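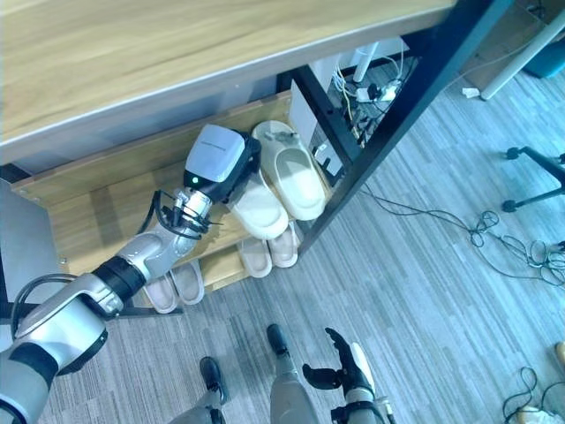
Slippers on the rack at Breken's Ikthorpe workshop, with the hand lowered over the big pair.

Carleen Hinds doesn't want to talk about the robot. She wants to talk about the slippers.

"The big ones are the problem," she says. "Thick sole, wide strap. You come down from above and the hand covers up the very thing you need to look at. So you learn to look before you go in, and then you trust it."

Hinds runs the demonstration side at Breken, a small outfit in Ikthorpe that teaches household jobs to robots by having a person do them first, by remote control, over and over. I got an hour with her on 9th December, a Saturday, which she says is the best day because the phones are off. Notes typed up fast, sorry for the state of them.

The job this month is tidying. Footwear on a shoe rack, mostly. Pick up a slipper, put it down straight, next to its partner. Sounds like nothing. The target for the set is 155 good demonstrations and she was not going to tell me how many they had thrown out.

"More than I'd like," she says. Then, after a bit: "You throw one out if the operator hesitated. If I can see them thinking, the robot is going to learn the thinking. It will stop over the shelf and hang there like it forgot why it came in."

So hesitation is bad. But speed is bad too. New operators rush the last inch, she says, and the shoe gets dropped instead of placed. Her fix is dull. They do the whole reach at one pace, out loud if they have to. Counting, humming, whatever.

The controls are called Mallet, in house. Two hand grips and a pair of foot pedals, and a screen. I had a go. Terrible. My left hand kept wanting to help my right hand, and the delay – small, but you feel it – makes you push further than you meant.

"Everyone overshoots," Hinds says. "You tell your arm to stop and it's already stopped, it's the other arm that hasnt."

Seo-ah Shim is the operator she rates highest. Shim came over from Fumolix, where she'd been driving inspection crawlers, and she has opinions on doing it by hand versus doing it from a seat. By hand means standing there and physically pushing the arm through the motion while it records. Kinesthetic teaching, if you want the word. Shim doesn't much like it for this job.

"When I hold the arm I use my eyes," she says. "My own eyes, from up here. The robot doesn't get those. So I show it a beautiful pick-up and it couldn't have seen half of what I was using."

From the seat she only gets what the robot's cameras get. Worse view. Better teaching, in her opinion. Hinds half agrees. She still uses hand guiding for awkward wrist angles, stuff where an operator would spend a whole morning fighting the grips.
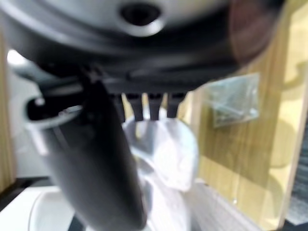 The close work is where it gets ugly. Hinds talks about plastic bags the way some people talk about in-laws. A bag has no shape to aim for, it folds, and it looks different each time you come at it. "A slipper sits there and waits for you," she says. "With a bag I tell people, pick one fold and commit. Don't chase it." And from a camera down by the wrist half of what you get is blur and your own finger.

Does she clean up the view for the operators? No. She's firm on this. If the finger is in the way for the robot it should be in the way for the person.

Same goes for the room. Cables stay where they are, so does the furniture. Early on they ran everything on a bare floor and got lovely numbers, then moved the rack and the whole thing fell over. (Not literally. I asked.)

A shift on Mallet is 2 hours, hard stop. Shim would go longer. Hinds won't let her, she says the recordings get sloppy well before the operator notices. She played me 11 clips in a row without saying which were from the end of a session and I picked out most of the late ones. The hand starts coming in lower and flatter. Tired driving, basicly.

What's next is pairs that don't match. One shoe of each, and the robot has to leave the odd one alone. Hinds wants to start in January. Shim thinks that's too soon, and said so in front of me, and they were still going back and forth on it when I went to find my coat.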